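Randolberg Fleece Throw, Cream
Item 619 / Brurnevus Home
Soft, light, machine washable. Back in stock 10/17/24.
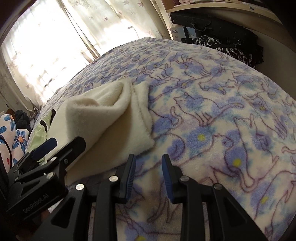
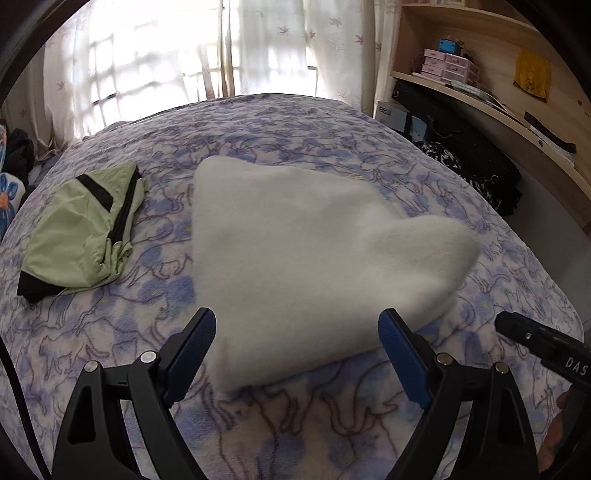 Bedding > Throws & Blankets

Size: 50 x 70 in. Pack of 2 also availble, see drop-down.

Wash cold, tumble low. No bleach, no softner. Will shed a bit first wash, clean the lint trap after.

Hemmed all four sides. Other colors (Petkov gray, Drirkstead green) coming April. Cat print blanket not included.

Ships folded in a paper sleeve. Returns OK if unwashed, tag on. Orders over 3000 pcs, email for trade price.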